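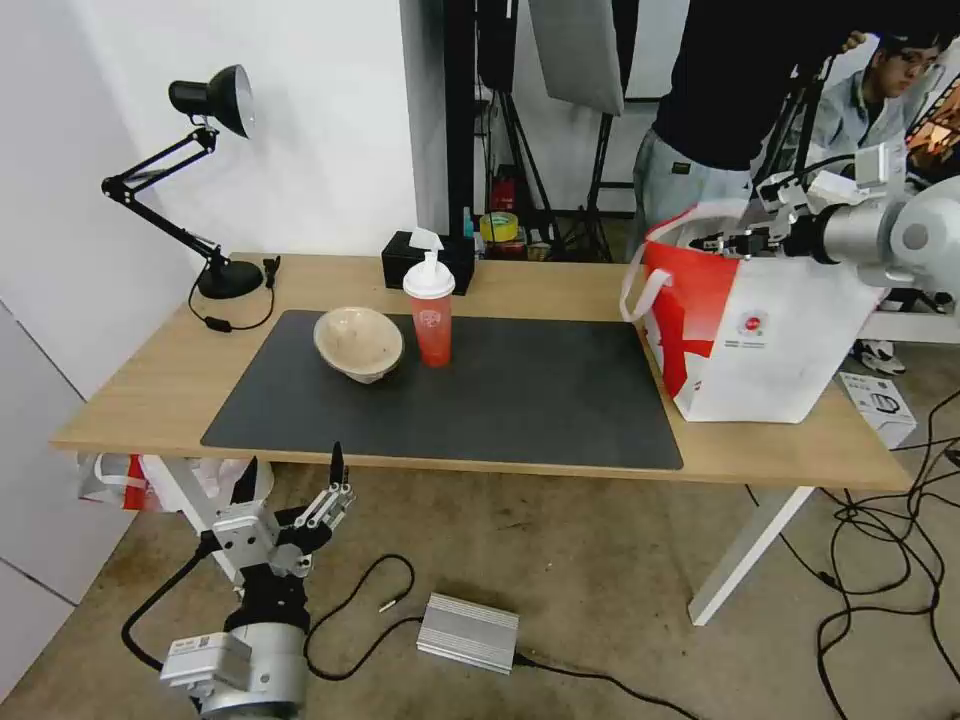

Speckled bowl and orange cup, with the desk lamp behind.

Hello again from my corner of the newsletter! I promised Araba Ofori I'd write about moonstone this month, and then I got completely sidetracked by garnets, so moonstone will have to wait (sorry, Araba).

It started with a reader, Elikem Opoku, who wrote to ask whether he could wear his late aunt's garnet ring even though he's a July baby and garnet belongs to January. My answer is yes, wear it! The birthstone lists we all grew up with are pretty modern, and they've been shuffled more than once. People wore garnets for centuries without checking a calendar first. In the old stories it's a traveler's stone, carried for a safe trip home, and I've always liked it for that -- I had one in my coat pocket the whole winter I was driving back and forth to Skeltley.

A few of you go by the Vedic system instead, where the brownish-orange garnet called hessonite goes with Rahu, the north node of the moon. That's a different conversation, and people who follow it usually want their chart read before they put the ring on. Delali Owusu does readings at the Nyarko shop in Hollden and she's very patient with beginners.

On the practical side, garnet is a bit softer than sapphire, so take it off for gardening and dishes. Warm water, mild soap and a soft brush will clean it just fine. I'd skip the steam cleaner.

I picked up a little string of garnet beads from Bunis for $42 and I'm wearing it as I type. Do I feel braver? Maybe a little!

Our stone swap is back in March, same room as last time. Bring anything you've stopped wearing, and email me if you need a ride.

-- Nerys Vaughan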